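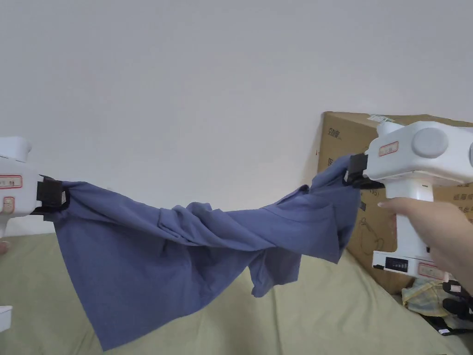 Valdemar Kirkegaard folded his son's shirts on the bed in the spare room. He had told Astari he would be done by noon, and it was past two.

The blue one gave him trouble. It had dried twisted, and every time he laid it down one side slid out from under the other. He shook it and started over.

"You could just roll them," Astari said from the hall.

"Your mother folded them."

"She folded them badly."

He thought about that. It was true. Her sleeves always stuck out.

The bus to Kilum left at five. Twenty dollars for the ticket, ninety-three for the first week's room, and the rest of the money was in an envelope inside a boot. Erik had gone to Salminen's to say goodbye to the men at the loading dock. He had worked there 2 years and did not expect to be long.

Valdemar matched the shoulders, brought the hem up, and pressed it flat with his hand. The collar sat crooked. He left it.

"Does he need this many?" he asked.

"They have laundry there, Dad."

"I know they have laundry."

She came in and picked up the next shirt, a gray one, and rolled it tight. He watched her do it. Then he unrolled it and folded it in half, and she went to find the other boot.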